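Foro Vecinos y Hogar > Jardín y huerto > Frutales
Perales en maceta o en suelo: se me caen todas las peras cuando son pequeñas
Publicado por marisol_tarraco el 10 Aug 2019
Respuestas: 3 — Visitas: 341

marisol_tarraco

Hola a todos, escribo rápido que estoy en la hora de comer. Tengo un peral en el patio, lo plantamos cuando nos mudamos, va para cinco años. Variedad ni idea, la etiqueta se perdió. El del vivero dijo "de verano" y hasta ahí.

El problema: florece una barbaridad. En primavera parece una nube. Luego cuajan un montón, se ponen del tamaño de una aceituna, y al suelo. Todas no, pero casi. El año pasado llegaron a madurar cuatro. Este año dos, y una se la llevó un mirlo.

Datos por si ayudan:

Suelo arcilloso, cuando llueve se encharca un poco en la parte de la tapia.
Riego con manguera, cuando me acuerdo. En julio casi cada noche, en mayo poco.
Abono: en febrero le eché un saco de estiércol de caballo, generoso. Y luego un granulado para césped que me sobraba.
Poda: lo corté bastante en invierno porque tocaba el cable de tender.
No hay más perales cerca, que yo sepa. El vecino tiene un manzano y un níspero.

He mirado las peras caídas. Algunas tienen un agujerito y dentro como serrín marrón, otras están perfectas por dentro, verdes y duras y ya está. Las hojas bien, grandes, muy verdes. Alguna manchita naranja por arriba, pero pocas.

Mi cuñado dice que lo arranque y ponga un limonero. Me da pena porque la sombra nos viene muy bien y el arbol está sanísimo de aspecto.

¿Es falta de polinizador? ¿Es bicho? ¿Es el riego? ¿Las tres? Y si hay que plantar otro peral, ¿vale en maceta? Porque en el suelo no me cabe otro.

Gracias de antemano, luego leo.

Henrike Fuchs

Hola Marisol. Yo diría que tienes varias cosas mezcladas, voy por partes y perdona el desorden.

Primero, la caída. Una parte es normal. El peral cuaja muchísimo más de lo que puede llevar y se quita de encima lo que le sobra, entre finales de mayo y junio según zona. De 100 flores con que te lleguen unas pocas peras ya es buena cosecha. Lo que no es normal es quedarte con dos.

Las que están limpias por dentro: ábrelas por la mitad, a lo ancho, y mira las pepitas. Si hay pepitas gorditas, se polinizó bien y la caída viene de otra cosa (agua, abono, calor). Si las pepitas están vacías o son como papelitos, ahí tienes la polinización. El manzano del vecino no te sirve, el níspero tampoco. Tiene que ser otro peral, y que florezca a la vez.

Las del agujerito con serrín: carpocapsa. El gusano de la manzana de toda la vida, que también va a las peras. Recoge TODAS las caídas y a la basura, no al compost. Trampa de feromona colgada desde abril, y en otoño una tira de cartón ondulado atada al tronco para que se metan ahí las orugas, luego la quitas en invierno y la quemas o la tiras.

Lo del abono, aquí sí te riño un poco. Estiércol generoso más abono de césped es nitrógeno a lo bestia. Y encima poda fuerte en invierno. El árbol se pone a hacer madera y hojas y la fruta le da igual. Hojas grandes muy verdes, pues claro. El año que viene nada de granulado de césped. Un poco de compost en otoño y, si quieres, algo con potasio cuando ya hayan cuajado.

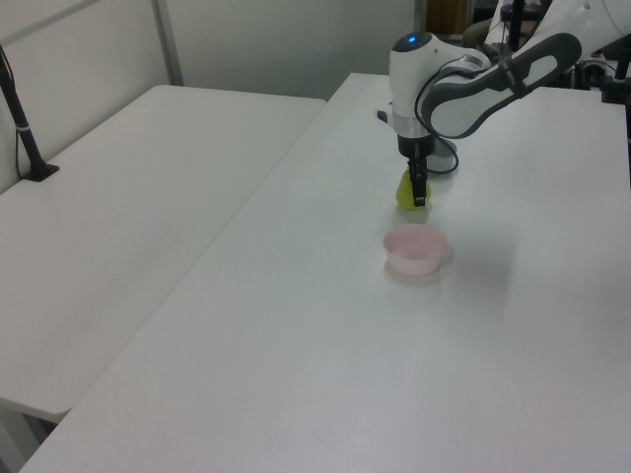
Para saber cuándo cogerlas, si consigues que lleguen: no esperes a que estén blandas en el árbol. Casi todas las peras maduran de dentro afuera y cuando por fuera están bien, por dentro ya son harina. La levantas con la mano hasta ponerla horizontal y, si se suelta sola por el rabito, está lista. Si hay que tirar, no. Luego unos días en la cocina. Las de verano aguantan poco, las de invierno las puedes guardar en sitio fresco semanas.

Riego. Lo tuyo es lo peor que se le puede hacer a un frutal, perdona — seco en mayo y manguerazo cada noche en julio. En mayo y junio es cuando la pera chiquitita necesita agua regular, si pasa sed la suelta. Mejor riego largo y espaciado que poquito cada día. Yo tengo 50 litros por semana para un peral joven en pleno verano, repartidos en dos veces, pero eso depende muchísimo del suelo y en arcilla igual te sobra. Mete el dedo, o un palo. Si a un palmo sale tierra húmeda, no riegues. Y acolchado, paja o restos de poda, sin que toque el tronco.

El encharcamiento de la tapia, ojo. Si el árbol está justo ahí, hazle una zanjita para que salga el agua. Los perales sobre membrillero aguantan algo mejor la arcilla que otros pero charco en las raíces no le gusta a ninguno.

Las manchas naranjas son roya. Si hay un enebro o una sabina cerca viene de ahí, que pasa parte del ciclo en ellos. Con pocas manchas no hagas nada, quita las hojas más feas y en otoño recoge las que caigan.

El polinizador en maceta: se puede. Maceta grande de verdad, injertado en membrillero, y acuérdate de que en maceta se seca en nada. Como no sabes la variedad, apunta la fecha en que abre la flor y ve al vivero con eso. O haz lo que hice yo el primer año: pedí unas ramas en flor a una señora del pueblo de al lado, las puse en un cubo de agua al pie del árbol y las abejas hicieron el resto. Gratis. Si aquello te da fruta ya sabes que era eso y te compras el segundo con tranquilidad.

No lo arranques!! Cinco años para un peral es un crío. El mío tardó siete en dar algo decente.

paco_el_del_bancal

Arranca y limonero, tu cuñado tiene razón jaja. Bueno no. Pero los perales son muy pesados.

Yo le echaba jabón potásico a todo y para el gusano no sirve de nada, te lo ahorro. Lo que me funcionó fue embolsar las peras. Bolsitas de papel, una por pera, cuando son como una nuez. Un rollo pero salen limpias. Y el mirlo se fastidia.

De las pepitas no sabía, mañana abro unas cuantas.

Enis

Llego por el buscador, mismo problema. Añado dos cosas que creo que no han salido.

Una, la helada tardía. Si la flor o el fruto recién cuajado pilla una noche bajo cero, la pera se queda un tiempo colgada como si nada y luego cae. Abierta por dentro suele tener el corazón marrón o negro. Así que al cortar mira también eso, no solo las pepitas. En mi zona hay un año malo cada tres o cuatro y no hay poda ni abono que lo arregle. Un velo de esos blancos por la noche si el árbol es bajito, quitándolo por la mañana para que entren las abejas.

Dos, la poda. Henrike ha dicho que fue fuerte, vale, pero es que además puedes haber cortado la fruta sin querer. El peral da sobre unas ramitas cortas, arrugadas, con yemas gordas — lamburdas las llaman — y esas tardan en formarse. Si cortas todo parejo para librar el cable de tender te las llevas por delante y el árbol responde con chupones rectos para arriba. Los chupones en verano, ahora mismo por ejemplo, los puedes quitar o doblar hacia abajo y atarlos con una cuerda. Rama tumbada, rama que da fruta. Los míos estan atados con tiras de camiseta vieja y queda horroroso, funciona igual.

Sobre las variedades, para el que venga detrás: Conference cuaja algo ella sola, aunque con pareja mejor. Williams y Conference se suelen llevar bien. Las muy tempranas tipo Ercolini o San Juan, hay que mirar la floración, que en frío se descoloca todo. Hay tablas de compatibilidad por ahí, en el vivero las tienen que tener, y si no las tienen yo cambiaba de vivero.

Y el cable de tender, muévelo tú. Más facil que mover el árbol.

marisol_tarraco

Madre mía, gracias. He bajado al patio y he abierto nueve de las del suelo con el cuchillo del pan. Pepitas finitas, planas, en casi todas. En una sí que había dos gordas. Corazón verde, ninguna negra, así que helada no creo (vivimos casi en la playa, además).

Entonces polinizador. Y gusano en las otras. Y el abono de césped que ya me vale.

Enebro no, pero en la rotonda hay una cosa de esas tipo ciprés bajito, voy a mirar qué es.

Lo del cubo con ramas me ha encantado, mi suegra tiene un peral en el pueblo, le pediré en primavera si florecen a la vez. Lo de las bolsitas lo dejo para cuando haya peras que embolsar, jaja.

Paco, ¿las bolsas de papel aguantan la lluvia o hay que ir cambiándolas?

paco_el_del_bancal

Aguantan si son de las enceradas. Las del pan no, se deshacen a la primera tormenta. Átalas con alambre finito al rabo, sin apretar.

Abrí las mías. Pepitas gordas todas. Pues será el riego, ya miraré.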